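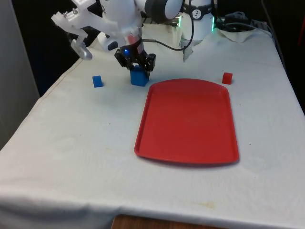 Listeners find things quickly when speakers choose their adjectives well, and what counts as choosing well turns out to be a rich question. The textbook view holds that a speaker should say just enough to pick out the intended object and stop there. Real speakers are far more generous. They mention color when color does no work, they leave out size when size would help, and they do both in the same breath. Figure 2 makes the difference easy to see. "The blue cube" is not enough there, with a larger blue cube in the middle of the row and a small one farther left, so a size word has to come in. "The red cube" does fine alone, and yet most people we know would happily say "the small red cube." "The tray" needs no adjective at all, and it is hard to stop oneself from calling it red. Extra words of this kind are what the rest of this section is about.

4.2 Extra adjectives in the Kurkavari letters

Most work on this topic uses short commands given in a lab. We wanted to know what happens in writing, where the reader is far away and cannot ask. The Kurkavari letters are a wonderful place to look. They were written by families in Dronulo to relatives who had moved to the coast, and a surprising share of them are requests: bring this, send that, look in the chest under the window. The set we worked from holds 857 letters. We read all of them and kept the 600 that contain at least one request for a physical object.

Each request was marked for the noun, for any color word, for any size word, and for whatever else the writer used to help (a place, an owner, a bit of family history). Two of the authors marked every letter separately. Disagreements were settled by going back to the paper originals, a slow and thoroughly enjoyable job, and in a good many cases the handwriting was the real source of trouble.

The first result is that color words appear constantly, even where the letter itself makes clear that the household had only one such item. One writer asks for "the green kettle" and two lines later calls it "our only kettle." Another wants "the brown coat, you know the one, there is no other." We love these examples. They suggest that color is part of how the writer pictures the object, and that it slips onto the page along with the noun.

Size words behave in a different way. They are rarer, and when they do turn up there is nearly always a rival object close by - a big pot and a little pot, a long ladder and a short one. Size seems to wait for a comparison. This fits what Section 2 said about relative adjectives: nothing is small until there is something else to be smaller than.

The third pattern was the one we least expected. When a request is repeated in a later letter, the adjectives tend to grow in number and the place words tend to vanish. "The pan on the shelf" becomes "the old black pan." Our best guess is that writers lose trust in places over time. Shelves get cleared and chests get moved, but a pan stays black. We checked the guess against the much smaller Aidoo set, which covers the same valley, and found the same drift in its repeated requests. We would be delighted to see someone try it on letters in another language.

A word on what we left out. Requests for food were set aside, as were requests for money and medicine, where color and size play little part. The Fimdale postcards, used in Section 3, were also dropped at this stage. They are charming, but the space is so tight that writers cut every adjective they can, and mixing them with full letters would have hidden the contrast between color and size that Table 3 reports.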